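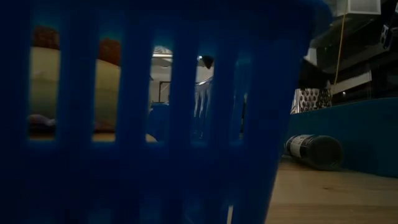
Wrist camera stream goes stale and the planner keeps trusting it

Started by pancake_torque, March 10, 2023

pancake_torque wrote:
Okay, I've been chewing on this for too long and need other eyes on it. Two-arm cell, one fixed camera, one camera on each wrist, one overhead view. Tabletop sorting, so small bottles and packets go into trays, that kind of thing. Our perception node (we call it Maglaya, long story) fuses the views and hands object poses to the planner. Most of the time it's great! Then one arm reaches for something a couple of inches from where the thing is lying, closes on air, and goes right back to the same spot.

I finally logged timestamps on everything. When it misses, the left wrist frame is 89 ms or more behind the joint state it gets paired with. The arm is still moving at that point, so the pose gets projected through the wrong transform. Anybody dealt with this without rewriting the whole sync layer?

mossy_rivet wrote:
Are you stamping frames at capture or when they land on the host? If it's on arrival, I'd stop right there and fix that first. USB hubs will give you any number they feel like.

pancake_torque wrote:
On arrival. Ugh. I inherited that part and never looked (I know, I know).

gridlock_gus wrote:
I'd go the other way and not fuse anything while the arm is moving. Stop, wait for the joints to settle, grab a frame, plan, move. We ran like that for a year and our misses pretty much went away. You lose some cycle time but you also get to sleep.

mossy_rivet wrote:
Gus, that's fine for one arm. With two arms sharing a table somebody is always moving, and if you freeze both every time one wants a look you may as well unbolt the second one.

gridlock_gus wrote:
You only freeze the arm carrying the camera you're reading! The other one can do what it wants as long as it's masked out.

mossy_rivet wrote:
And when it's blocking half the bottles? Masking tells you which pixels to ignore, it doesn't give you the bottles back. You still need the last good estimate from before, and then you're back to caring about timestamps.

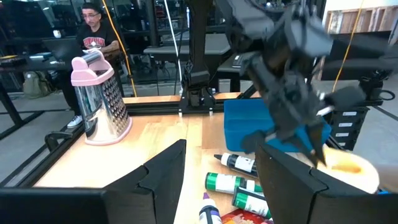 laton_newbie wrote:
Quick question from somebody still setting up, how does the planner know a pose is too old to use?

pancake_torque wrote:
Every pose carries the capture time of the oldest frame that went into it, and the planner compares that to the clock right before it commits to a grasp. Past the limit, it asks for a fresh look. My trouble is that the capture time was a lie, so the check passed when it shouldn't have.

laton_newbie wrote:
Thanks, that makes sense. What limit do you use?

pancake_torque wrote:
100 ms when the camera arm is parked, 22 ms when it's moving. Those came out of trial and error, so don't copy them blindly.

ferncliff wrote:
Jumping in because Junhao Yan on our team fought this same bug last May. What helped us was a ring buffer of joint states, 12 deep, and interpolating between the two neighbors of the frame time. Way less work than it sounds. But do fix your stamps first like mossy said, or you'll be interpolating to the wrong moment very precisely.

Also, are your gripper fingers in the wrist view all the time? Ours were, and the segmenter kept gluing the finger edge onto whatever was behind it. The centroid slid over toward the finger and it looked exactly like a sync problem. I lost days to that.

pancake_torque wrote:
They are, yeah. I've got a static mask from when the fingers were open, and it doesn't follow them when they close. So now I have two suspects, wonderful.

Went home, slept, came back, and moved the stamping into the camera driver this morning. First thing I noticed is the right wrist was off too, just by less, so I'd been blaming the left one for everything.

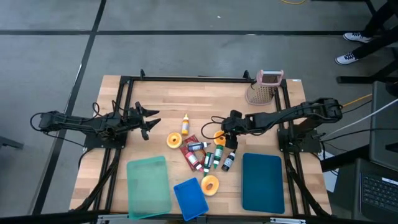
After that I put in ferncliff's buffer and replayed the old logs through it. Most of the bad poses pulled back onto the objects. The leftovers are nearly all cases where a bottle is lying across a packet and the segmenter wants them to be one thing, and that's a plain perception problem that no clock is going to fix. I'll take it up with Jianhua Lu, who trained that model.

gridlock_gus wrote:
Glad it's moving. I still say park the arm before you look at a pile like that.

pancake_torque wrote:
For piles, okay, I'm with you. I'm going to add a rule that if two detections overlap too much, the camera arm has to hold still for the next look. Everything else can stay on the fly.

mossy_rivet wrote:
I can live with that. Make the overlap threshold a config value though, please. We hardcoded ours in the Ralitz branch and I'm still finding copies of it.

ferncliff wrote:
Post the replay script if you're allowed to? I'd like to run it on our logs and see how bad our right side is.

pancake_torque wrote:
Sure, let me pull our paths out of it first and I'll put it up tonight.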